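Subject: Re: 木製キャビネットの扉と棚板の手入れについて
Date: 2022年6月

みなさま、こんにちは。

先日の質問に、早い返事をありがとうございました。私は日本語を習って長いですが、家具の言葉はまだ難しいです。間違った言い方があれば、どうぞ直してください。

> 蝶番のねじは、一度に全部はずさないでください。一本ずつ少しゆるめて、扉の高さを見ながらまた締めます。
>
> それから、棚板のつやが残っているなら、紙やすりは使わないほうがいいと思います。まず中の物を出して、乾いた布でほこりを取ってください。においの話は、そのあとで考えましょう。
>
> ところで、キャビネットは何に使う予定ですか。食品を入れるのと本を入れるのでは、すすめる物が違います。

用途を書かなかったのは私の失敗でした。食品を入れます。Flavuraのお茶の缶と、Singhalの香辛料の袋です。本は別の部屋に置きますので、重い物は入りません。

四月に、Nokedovという中古家具の店で買いました。値段は1,286クローナで、配達が別に605クローナでした。店の人は「台所で使われていた物です」と言いましたが、においは香辛料のにおいより、古い紙のにおいに近いと感じます。前の持ち主が何を入れていたか、私には分かりません。

教えていただいたとおり、次の順番で作業をしました。

1. 中の物を全部出して、台所の机に移しました。
2. 棚板と底板を、乾いた布でふきました。
3. 固くしぼった布でもう一度ふいて、すぐに乾いた布でふきました。
4. 扉を開けたまま、一晩置きました。

洗剤は使っていません。Perbyの木工用クリーナーを一本持っていますが、ラベルの説明がとても短くて、食品の近くで使ってもいいかどうか書いてありません。使ったことのある方はいらっしゃいますか。もし使うなら、外側だけにするつもりです。

蝶番については、右の扉の上のほうから始めました。ねじは思ったより固くて、20分かけて、やっと二本が少し動きました。扉は前より軽く閉まるようになりましたが、最後のところで小さい音がします。木がこすれる音か、金具の音か、まだ区別できません。床が少し傾いているのかもしれませんので、次は水準器を借りて測ります。

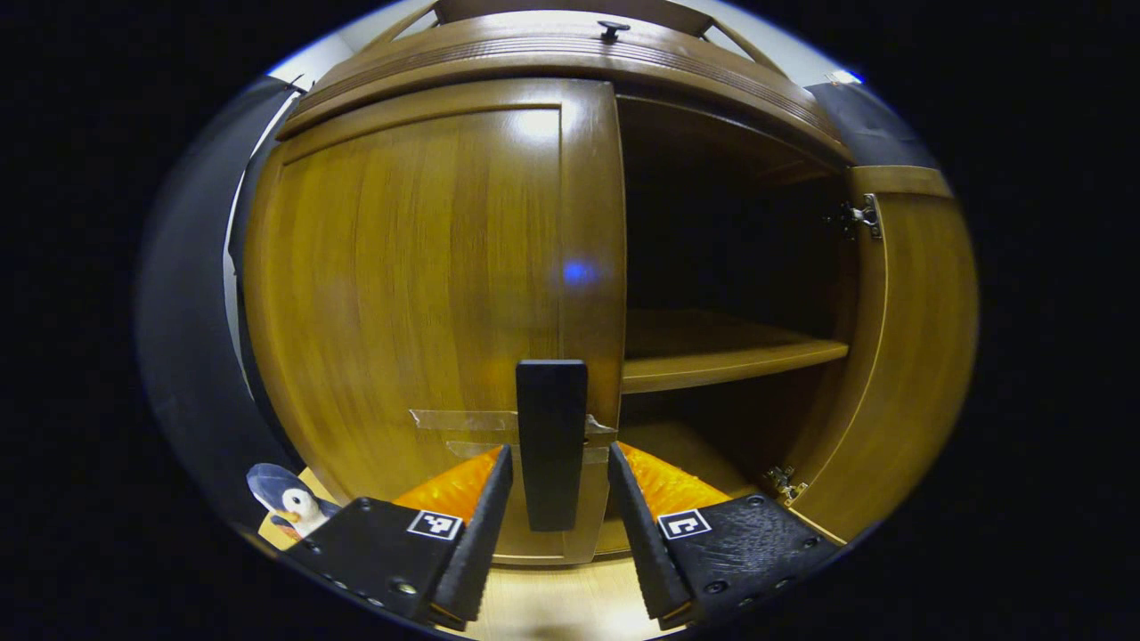 左の扉の下のほうには、透明なテープがあります。私はこれを急いではがしたくないです。以前、別の棚で同じようなテープを強く引いて、表面の塗りまで一緒に取ってしまいました。そのときの跡は今も残っています。ドライヤーで少し温めるといい、と読んだことがありますが、つやのある塗装でも大丈夫でしょうか。白くなるのが心配です。温める時間や、ドライヤーを離す距離も教えてくださると助かります。

黒い取っ手は、このまま使います。最初は真ちゅうの取っ手に替えようと思いましたが、新しい穴をあける勇気がありません。毎日使っているうちに、黒い色も悪くないと思うようになりました。

においのほうは、一晩でかなり弱くなりました。ただ、扉を閉めて半日たつと、また少し感じます。重曹を小さい皿に入れて下の段に置く方法と、コーヒーの粉を置く方法と、どちらがいいでしょうか。コーヒーはお茶の缶ににおいが移りそうで、私は重曹のほうに気持ちが傾いています。

もう一つ、棚板の上に敷く紙のことです。つやのある面に紙を直接敷くと、夏に紙がくっつくと聞きました。薄いコルクのシートなら大丈夫ですか。一巻き182クローナの物を見つけましたが、まだ買っていません。香辛料の袋は油がにじむことがありますので、何も敷かないのは少し不安です。

長い質問になって、申し訳ありません。急ぎではありませんので、お時間のあるときに教えてください。テープの件は、お返事を読むまで何もしないで待っています。

どうぞよろしくお願いいたします。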